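Gente, vou fazer um fio sobre cinema chinês em festival pequeno, porque passei a semana inteira enfiada numa sala escura e preciso falar disso com alguém! Quem não gosta do assunto pode silenciar, prometo que não fico chateada.

1/ A mostra é a Ralelitz, que este ano abriu uma seção só para estreias de diretores da China, de Taiwan e de Hong Kong. São 19 longas. Eu vi onze e ainda quero ver mais dois antes de ir embora (se o joelho aguentar as cadeiras da sala 2).

2/ Começo pelo que mais me pegou: "O Barqueiro de Sal", do Haoran Kong. Primeiro longa dele, depois de uns curtas que circularam bem pouco. A história é de um homem que volta para a vila do pai e encontra a casa alugada para uma família que não sabe quem ele é. Ele não conta. Fica ali, de hóspede, na própria casa.

3/ O filme tem 105 minutos e eu jurava que tinha passado uma hora. Quase não há música. Tem vento, tem rádio ligado no cômodo do lado, tem muita gente mastigando – e tudo isso conta a história melhor do que qualquer diálogo explicadinho.

4/ A atriz que faz a inquilina mais velha nunca tinha feito cinema, veio do teatro regional. A cena dela com as contas atrasadas em cima da cama é de uma delicadeza que eu nem sei. A sala inteira parou de tossir.

5/ Na conversa depois da sessão perguntaram ao Kong se era autobiográfico. Ele riu, disse que o pai dele mora num apartamento no nono andar e detesta barco. Adorei o homem.

6/ Sobre a sala: a principal tem 1094 lugares e na estreia estava quase cheia. Para um filme falado em dialeto, com legenda dupla, numa tarde de calor! Fiquei emocionada de verdade, olhava para trás toda hora para ver se o povo continuava entrando.

7/ Segundo favorito: "Linha Ellier", um policial taiwanês que se passa todo dentro de um ônibus noturno. Parece coisa de exercício de escola de cinema e em alguns momentos é mesmo, o terço do meio dá voltas demais. Só que o final compensa, e o motorista é um ator maravilhoso, daqueles que fazem tudo com a nuca.

8/ Não gostei tanto de "Jardim de Inverno para Dois". Bonito, muito bonito, e frio. Saí sem saber o que ela queria dele nem o que ele queria de ninguém. Mas duas amigas choraram do começo ao fim, então levem em conta que eu estava com fome.

9/ O júri tem cinco pessoas e o prêmio principal é o Esfahani, que dá dinheiro para a distribuição (e não só o troféu, que aliás parece um puxador de gaveta). É isso que faz diferença para filme pequeno. O vencedor do ano passado entrou em cartaz em janeiro por causa do prêmio e eu consegui levar minha mãe.

10/ Minha aposta para o Esfahani: Kong. Minha torcida: Kong também, mas se der o ônibus eu bato palma de pé. O prêmio de curtas eu não arrisco, perdi metade das sessões por causa do almoço. 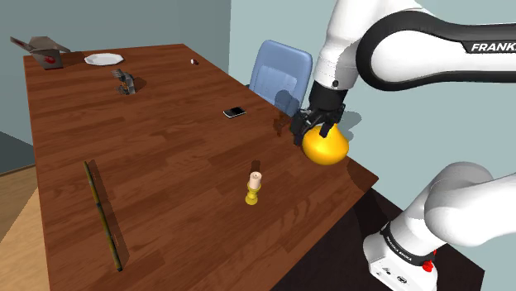

11/ Perguntas que já chegaram por mensagem: sim, tem ingresso avulso, compra na bilheteria do cine Endier, do lado da sorveteria. Não, as legendas não estão só em inglês, todas as sessões que eu vi tinham português. E sim, pode entrar com garrafinha de água.

12/ Para quem não está na cidade: a mostra vai liberar uma parte dos curtas on-line depois do encerramento. Ainda não saiu a lista. Assim que sair eu coloco aqui embaixo, junto com o resultado do júri.

13/ Atualização, 27/7/22: saiu! O Esfahani foi para "O Barqueiro de Sal"! Eu gritei na fila do café. A inquilina ganhou menção especial e subiu ao palco de tênis, toda atrapalhada com o microfone, uma graça.

14/ O prêmio do público ficou com "Linha Ellier", com 1121 votos em cédula de papel. Então os meus dois favoritos levaram alguma coisa, e isso nunca me aconteceu em festival nenhum!

15/ A lista dos curtas on-line continua sem sair. Se alguém esbarrar nela antes de mim, me marca, por favor – e me contem o que vocês viram por lá, principalmente os que eu perdi.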